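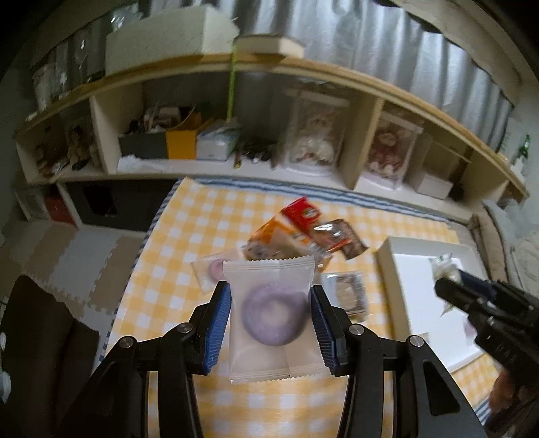 Packet with the purple ring cake between the blue pads, second gripper coming in from the right with one of the small clear ones.

11 May 2025
Student project notebook, snack sorting

I'm writing this up while my wrists still remember it, so forgive the rambling. We spent the whole session on packaged snacks, picking them off the gingham and setting them down in the white tray, and I think it was the most useful session we've had since the club agreed to take this on (and easily the hungriest).

First, the plan as it stood going in, for whoever missed the last meeting. The Nindport round is in August, and the task sheet says mixed packaged goods, no two alike, from a loose pile into a container. We'd been practicing on wooden blocks and getting very pleased with ourselves. Blocks are kind to you! A block is the same size wherever you squeeze it. A sealed pastry packet is mostly air with a cake sliding around in it, and the first time I closed on one I had a lovely firm hold on a pocket of nothing while the cake went off to the other end and swung there.

What helped was going for the crimped seal at the top, or else coming down far enough that the pads sit on either side of the cake itself. Anything in between is asking for trouble. I prefer the second way for the ring cakes, because the packet stays upright on the trip over and you can see what you're doing. The seal grip is quicker but the packet droops, and then you have to lay it into the tray at a slant and it ends up across its neighbor.

We did 24 runs and kept 19. Of the ones we threw out, two were me talking in the middle and losing my place, one was both hands going for the same orange packet (very polite, both of us backing off at once, and then both going in again), and the others were drops. I've put the drops on the sheet with a note of which packet it was. Please keep doing that, even when it's embarrassing. I had the most, so you're all in good company.

Frame total for the kept runs of the last set, copied off the laptop before I forget: 2,102. That seems low to me for the time we spent, so would somebody check that the recorder isn't waiting too long to start after the beep? I have a feeling we're losing the first reach.

We always begin with the tray cleared and the fingers open over the middle of the table, and I'd like us to be stricter about that.

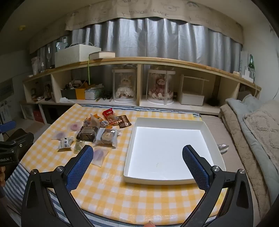

When the fingers start half closed, or off to one side, the trimming script from Fultix gets confused about where a run begins, and then one of us has to sit and fix it by hand. It took me most of an evening last time, with a pot of tea and not much patience left at the end of it. So please open fully and wait for the beep before you go.

The little wrapped candies are still the worst of the lot. They're so light that the pads push them along the cloth before they pinch, and the cloth rides up a bit with them. I tried coming straight down with the fingertips nearly closed and that was better, though slow. The flat pouches have the opposite problem, in that there's nothing to get hold of unless a corner is standing up. One of our younger members suggested pressing down on one end with the left gripper so the other end lifts, then taking it with the right. I was doubtful and I was wrong! It took some practice, but it went into the kept pile 10 times, and I'd like everybody to learn it before the next session.

On pile order: we've been shuffling between runs, but I notice we all tend to put the red packet at the back, standing up. It looks nice there, and I've done it myself without thinking. If the model learns that red always lives at the back we'll be sorry in Nindport, so let's move it around, and lay it flat some of the time.

I wrote to the Žukauskas workshop about spare pads and haven't heard yet. Ours are fine for now, but the ridges pick up crumbs and lint, and I'd feel better with a second set in the box. A damp cloth between sets does the job in the meantime.

For next time:
Check the recorder delay.
Practice the press-and-lift with flat pouches, both ways around, left and right.
Bring a few packets with stiffer wrapping. Crackers would do.
Rename the folders from today to the Hunska pattern (team, task, set, run). I started on it and got as far as the second set.
Decide whether a packet hanging over the tray wall counts as placed. I say no, but I was outvoted on the spot, and I'd like to make my case again after everybody's had something to eat.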